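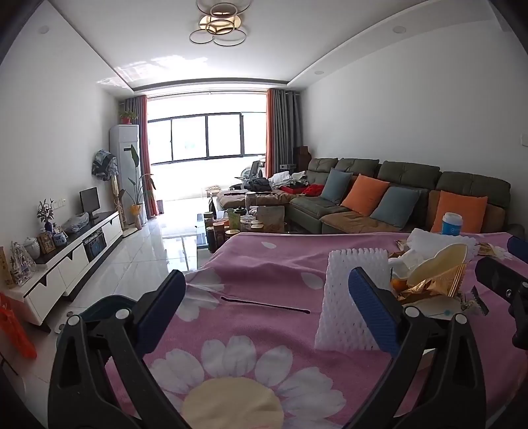 I've been selling the Purley tablecloth for 3 years now, and it's still the one I put on my own table when people come over (and when they don't!). It's a cotton blend with a good heavy drop, so it hangs nicely and doesn't slide off when somebody's kid grabs a corner.

**Sizes and price**

- Small, seats four: $38
- Large, seats eight: $52
- Matching napkins, set of four: $16

Wash it cold and hang it up while it's still damp. I never iron mine, but Radwa Filali, who sews all our hems, would like you to know that a warm iron is fine on the back side. Skip the bleach, please. I lost a very pretty Bistilero runner that way last December and I'm still mad about it.

Will it shrink? A little, the first time, so measure your table and go up a size if you're in between. Red wine comes out with dish soap if you get to it fast. Turmeric doesn't, sorry.

The large is back in stock and I have 276 of them on the shelf, so no more waiting list. Orders go out on Mondays and returns are free for a month, as long as you haven't washed it. If you need an odd size, write to Asmaa Badawi at the shop and send her your table's length and width in inches.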